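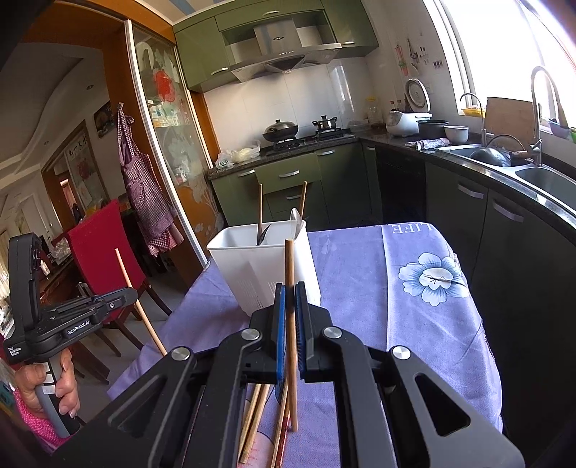

Setting up the chopstick task in Guleo

Guleo is the recording and review software from Clurotetti. It works with paired hand-held grippers that carry their own cameras. This page covers one task from the kitchen set, chopsticks into a caddy, from table setup to the first exported batch. It assumes both grippers are already paired and calibrated. If they are not, do the pairing page first.

What you need
Guleo 1.4 or later, with the kitchen task set installed
Two hand-held grippers with ribbed finger pads
A light utensil caddy
Wooden chopsticks, not lacquered
A table you can reach from both sides

1. Prepare the table
Put the caddy where both grippers can reach it without crossing. A patterned tablecloth is fine and gives the tracker more to hold on to than bare white laminate. Leave the background as it is. Pots, bottles and open lids count as normal clutter in this task set.

2. Create the session
Open New Session, choose Kitchen, then Chopsticks to Caddy. Set the episode limit to 35 seconds. The default is 180, which leaves a long idle tail on every file. Name the two devices Left and Right in the device panel and check that each live view matches its name.

3. Check the grip
Close one gripper on a chopstick and hold it upright. The stick should sit between the pads and stay vertical when you tilt your wrist slightly. If it rolls, regrip nearer the middle of the pads. Do not squeeze harder - the jaw width reading flattens out at full closure and the grip detector then reports a miss.

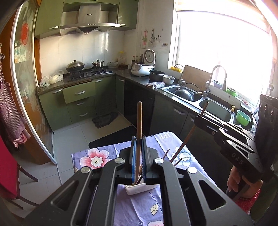
Repeat the check with the other gripper before you record. The two jaw readings should agree to within a millimeter on the same stick. Märta Magnusson at Sundqvist, who wrote the task script, recommends redoing it after every break.

4. Record
Press Start and wait for the tone. Pick up one stick, bring it over the caddy, lower it, release, and back away. Keep the second gripper in view of the first for the whole episode. If the caddy falls over, keep going and tag the episode Recovery when it ends. Do not delete it.

5. Review and export
In Review, the grip detector marks each close and release on the timeline. Drag any marker that is late. Our first batch had 116 episodes and the export took roughly four minutes on a laptop.

Known problems
Strong window light behind the sink side of a room can wash out part of the view. Lock exposure in the device panel before step 4.
Thin dark sticks are sometimes missed by the detector. Welington Marinho has reported this as ticket 1858, still open in May. Mark those grips by hand.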